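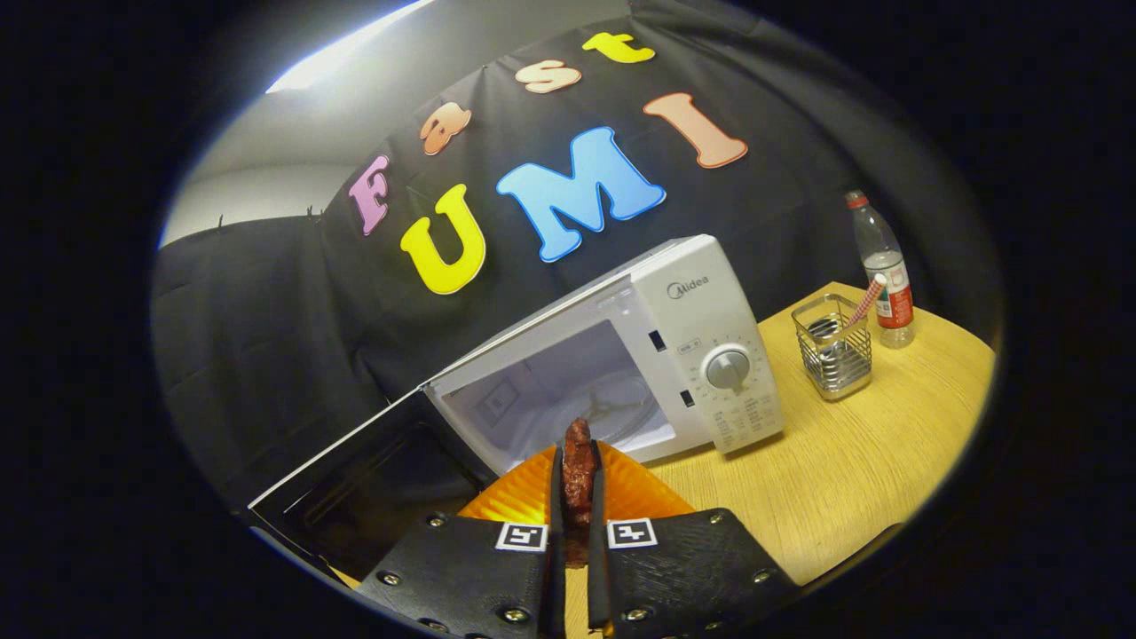
茶水间的白色微波炉，炉门开着，旁边是不锈钢网格餐具筒。

茶水间微波炉使用说明及近期调整

本楼茶水间自九月重新摆放以后，微波炉改放在浅色木桌上，旁边是不锈钢网格餐具筒。两个多月来，行政组陆续收到一些意见，多数和加热时间、炉内清洁、中午排队有关。现将有关事项整理如下，请各组同事看一看，新来的同事尤其请留意。

一、位置

微波炉固定放在木桌上，请不要自行挪动。炉门向左打开，左手边需要留出位置，开门前请先把门前的杯子、饭盒移开。上个月有同事开门时碰翻了一碗汤，汤流到桌子后面，插座停用了一个下午。现在插座已经换过，位置也抬高了。

餐具筒放在微波炉右边，供大家取用公用的筷子和勺子。用过的餐具洗净、沥干后再放回去，不要带着水直接插进筒里。个人餐具请自己收好，周末前仍留在筒内的，会统一收进水槽下面的抽屉。

二、加热小件食物

最近用微波炉热香肠、肉块和剩菜的人比较多。小块的熟肉热得很快，时间稍长就会发硬，油也容易溅出来。建议先用中火加热20秒，取出看一下，不够再加。带肠衣的香肠请先用牙签扎几个孔，或者用刀划两道口子，不然容易爆开。

加热时请把食物放在盘子或碗里，不要直接放在转盘上。盘子上面盖一个微波炉专用的罩子，或者铺一张厨房纸。罩子在水槽上方的柜子里，大小各一个，用完冲洗后放回原处。

从冰箱里拿出来的肉块，往往外面已经很热，里面还是凉的。可以切小一点，在盘子里摆成一圈，中间空着，热到一半时翻个面。热好以后不要马上吃，在炉内放一会儿，让温度均匀一些。取食物时用夹子或隔热手套，手套挂在冰箱侧面的挂钩上。

汤和粥不要装得太满，八分就够了，中途取出搅一搅。鸡蛋不论带壳还是去壳，都不要整个放进去加热。金属碗、锡纸、带金边的盘子也不能用。外卖盒请先看盒底的标志，没有标明可以微波的，换成瓷碗再热。

三、旋钮

这台微波炉的圆形旋钮在控制面板下部，旋钮周围印有刻度。如果只需要很短的时间，先把旋钮转过头一点，再往回转到需要的位置，这样比较准。提前取出食物时，请把旋钮转回零位，不要让炉子空转。

面板上的小字比较淡，有几位同事反映看不清。嘉妮·尤尔（Jeanie Yule）已经把常用的几档抄成大字，近日会贴在桌子上方的墙上。贴好以后如发现有写错或者漏掉的地方，请直接告诉她，分机号是282。

四、清洁

炉内壁是白色的，溅上油点很明显，当时擦掉最省事。用湿的厨房纸擦一遍，再用干的擦一遍即可。如果已经干在上面，可以放一碗水，加两片柠檬，热到水开，关着门闷五分钟再擦。炉内左壁上有一块方形的通风口，擦的时候布要拧干，不要让水流进去。

转盘每天下班前由值日的同事取出清洗，晾干后放回，放好以后用手转一下，确认没有卡住。炉门内侧的黑色面板也要擦，手印和油渍多半留在那里。请不要使用钢丝球和去污粉，之前那台旧炉子就是这样刮花的。

本月值日由阿斯盖尔·比亚纳松（Asger Bjarnason）和南娜·夏尔塔多蒂尔（Nanna Hjaltadóttir）轮流负责，下个月换成三楼的同事。值日表贴在冰箱门上，需要调换的，请自己找人商量好，再把表上的名字改过来。

五、中午时段

十二点到一点之间使用的人最多，每人每次请控制在三分钟以内。带了两份饭菜的，可以分两次排队，也可以装在同一个盘子里一起热。热好以后请及时取走，人不要离开太久。后面的同事如果需要取出别人的饭菜，请放在桌子靠墙的一侧，不要放到地上或者椅子上。

气味较重的食物，例如咸鱼和榴莲类点心，热的时候请打开窗户，热完以后让炉门敞开一会儿再关上。

六、添置物品

有同事提出再买一台微波炉。我们核对过今年茶水间的预算，总额为4000元，目前已用去2661元，主要花在换插座、修水龙头和购买餐具上。余下的钱准备先买隔热手套、厨房纸和一个新的盘罩，第二台微波炉放到明年再考虑。对品牌和容量有想法的，可以写在冰箱旁边的登记本上。

另外，柜子里有几个饭盒长期没有人认领，其中一个盖子是蓝色的，一个贴着写有“Carlow”的标签。请在月底之前取回，过期将一并处理。

以上安排从下周开始执行。对茶水间还有其他意见的，请联系行政组基尔斯滕·埃斯基尔森（Kirsten Eskildsen）。

行政组
2022年12月15日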